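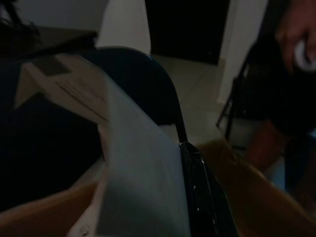 September, notebook, municipal archive workshop

Petition work again. The district office has been shut by the sit-in on its steps, so the originals we were promised can't be signed out, and we are stuck with the copies Pascal made in 2021 on the scanner that thinks every page is a landscape.

Sorted sheets by village until noon. Skonano claims 607 signatures against moving the land registry to Gautier. My tally agrees with theirs, which has never happened with any petition in this room. Huia wants it done again on principle. Fine, but she can do it.

Signatures that need a second look:
Sheet 9, two lines in the same hand, husband and wife by the look of the surname. Left in, flagged.
Sheet 14, one signer gives his occupation as "opposed."
Sheet 22, thumbprint with no name. The clerk's rule says a witness has to sign beside it and someone has, illegibly.

Mulugeta called from outside the office a bit after 2. Gate still chained, deputy commissioner still running things out of the guest house, people on the steps have set up a tea stall and a generator. He was told the registry books are safe. He was told this by a man who also told him the office was open. He'll try the side entrance again when the shift of guards changes, and I have asked him not to climb anything.
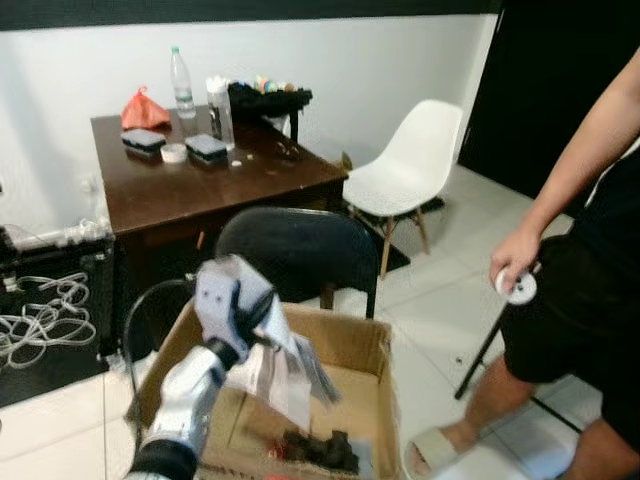 Hugo rang the Nemlow council about their own list. They sent it to us, they say, in a green folder. We have up to four green folders, depending on what you call green, and none has Nemlow in it. Maëlys thinks it went to the Flukton side by mistake, given that both councils use the same courier and hate each other equally. Letter drafted, polite version. Hugo has the other version and I have not read it.

Method note for whoever picks this up: number the back of each copy in pencil, bottom left, before it leaves the pile. I did half of Skonano top right before remembering we agreed on this in the spring. Did not redo them. They are marked with a dot.

Left to do:
Huia's recount.
Ask Mulugeta which edition of the boundary map the protesters are waving. If it's the old one, Flukton's complaint falls apart, and so does ours.
Get Pascal to say whether the missing page between 30 and 32 was never scanned or never existed. He says both.
Toner.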